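Hokness

A dataset of phone and laptop launch rumors, matched against what really shipped

Maintainer: Ksawery Dudek
Version: 5
Last updated: November 3, 2024

Hokness collects claims made about phones, laptops and tablets before they were announced, and pairs each claim with the finished product. If you've ever wondered how early the screen size leaks, or whether "insider" color names are any good, you're going to have a great time in here!

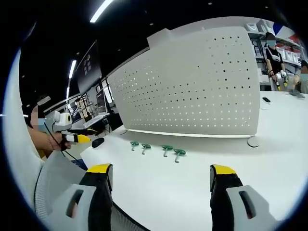
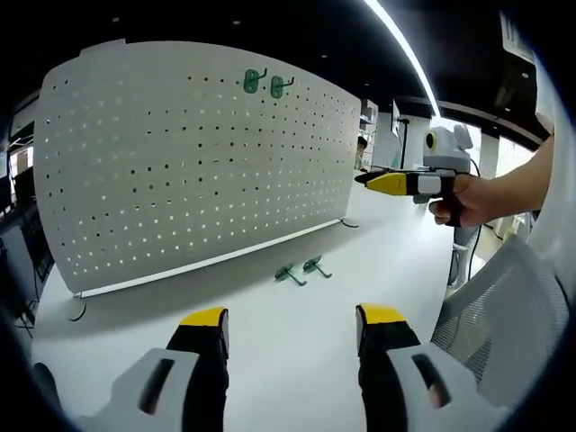

I started this as a spreadsheet on my own laptop, and it grew because friends kept sending me screenshots of old forum threads. The current release has 800 claims covering 21 launches, drawn from 207 separate articles and posts. Every claim has been read by a person and labeled by hand. That's slow work, but I love it, and I think the labels are much better for it.

What's in the download

claims.csv has one row per claim. This is the file most people want.
launches.csv has one row per product launch, with the announcement date and the specs as announced.
sources.csv has one row per article or post, with the title, the kind of site and the date it first appeared.
notes.txt is where I keep the odd cases. It's messy, but worth a read before you argue with a label – I may have argued with it already.

Columns in claims.csv

claim_id: a short text key, stable between versions.
launch_id: links to launches.csv.
source_id: links to sources.csv.
topic: display, battery, camera, chip, storage, price, date, color, name or other.
claim_text: the claim in my own words, kept to one sentence.
hedge: none, soft or strong. "Will have" is none, "is expected to have" is soft, "could possibly have" is strong.
days_before: whole days between the claim and the announcement.
outcome: right, partly, wrong or unclear.

How outcomes are decided

A claim is right if the announced product matches it on every point that can be checked. It's partly right if the direction was correct and the detail was off, so a larger screen that came out a bit smaller than promised counts as partly. Price claims are compared with the launch price in the same country. Release date claims get no grace period. I know that's strict!

Claims with nothing to check ("a fresh new feel") are left out completely. Repeats are trickier. When one site simply reposts another, only the earliest version goes in. When a second site says it has its own source, both go in and the later one is marked in notes.txt.

Getting started

Load claims.csv into whatever you like. All files are UTF-8, comma separated, with a header row. Empty cells mean unknown and should never be read as zero. If you use Kumsa, the small chart tool that lives in the same repository, run this from the top folder:

kumsa plot claims.csv --by topic --x days_before

You'll get a chart of outcomes over time for each topic. Try it with hedge in place of topic too. Seeing all those cautious little phrases lined up against the results is my favorite part of the whole project.

Known problems

English-language sources only, for now.
Big brands get far more coverage than small ones, so please don't treat the topic counts as a picture of the whole market.
Deleted posts are missing unless someone saved a copy. Wrong rumors probably get deleted more often than right ones, which would make the numbers look kinder than they should.
The color topic is thin. I'd really like help there.
Version 4 had swapped day and month in a few July dates. They're fixed in this release, so rerun anything that used days_before.

Contributing

Yes, please! Open an issue with a link to the source, the sentence that makes the claim and the launch you think it belongs to. Claims about products that haven't been announced yet go in the pending folder and wait there until launch day. Older material is very welcome – print magazines count, as long as you can give the issue and page.

License

The labels and my one-sentence summaries are free to use with credit. The original articles belong to their publishers and aren't included. Kumsa is under the MIT license.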